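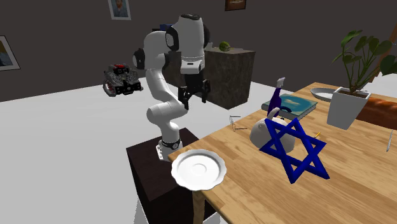

Trop vite, disait la voix dans le casque, reprends depuis la soucoupe.

Elle a ramené la manette vers elle. Dans la simulation de Skeloline, le bras n'avait ni poids ni fatigue, mais il retenait tout, y compris ses hésitations. Il fallait 79 démonstrations propres avant le soir et elle en avait sept.

À Kasville, son père avait réglé des machines chez Jandness. Lui montrait les gestes avec les mains.

Elle a fermé la pince sur le rebord, soulevé, attendu.

Celle-là, garde-la, a dit la voix.

Elle a appuyé sur « enregistrer », puis elle a demandé deux minutes pour boire un café.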